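Members' newsletter, September 2025

Sorting parts at Henirance: notes from the open day

By Tomás Carvalho

I went along to the Henirance open day expecting to be sold something, and I was. The invitation promised "hands-free kitting for small assemblers", and since several of our members spend their afternoons doing exactly that with their own hands, it seemed worth the train fare.

The set-up is plain enough. Two arms work from opposite sides of a white table, with yellow bins of parts at the corners and a steel tray between them. Each kit is meant to be made up in the tray. Zanell supplied the arms for the day and Datbridge wrote the software, and both had people on hand who were keen to talk about anything except speed.

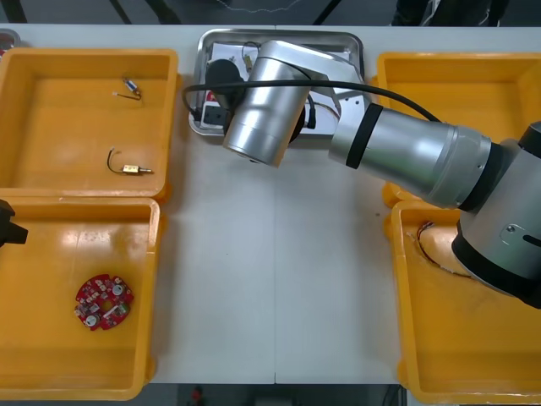
One arm reaching over the steel tray, with the round red circuit board in its bin at lower left.

I asked about speed anyway. The figure on the handout was 288 parts in a shift, and when I asked how long a shift was I got two different answers. Anyone who has packed solenoids for a living will do their own sums. The handout also mentioned 2881 picks logged in May, with no word on how many of them had to be done again.

What did interest me was the choice of parts. I had expected neat blocks, the sort of thing that makes any gripper look clever. Henirance had put out small components with their leads still on, and thin wires that lie any way they like. That is fair play, and closer to our own benches than the Oksanen demonstration some of you saw last year - that one was all plastic cubes.
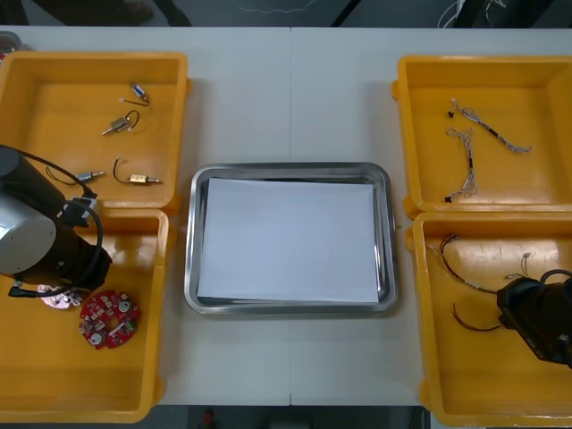 Both arms down at the bins, with four solenoids at upper left and wire harnesses at upper right.

The harnesses are where I would want to see a long, dull, unedited session. Twisted wire snags on itself, and a person sorts that out by feel without thinking about it. I asked what happens when an arm lifts two pieces at once. "It's handled in software," I was told, and we moved on to the sandwiches.

Price was harder to pin down. A starter package was mentioned at 484 pounds a month, excluding fitting, training and the table. I have asked for the full cost in writing, plus 10 hours of log files from an ordinary working week. If either arrives I will put it in the next issue. Members who want a copy of the handout can ask at the office.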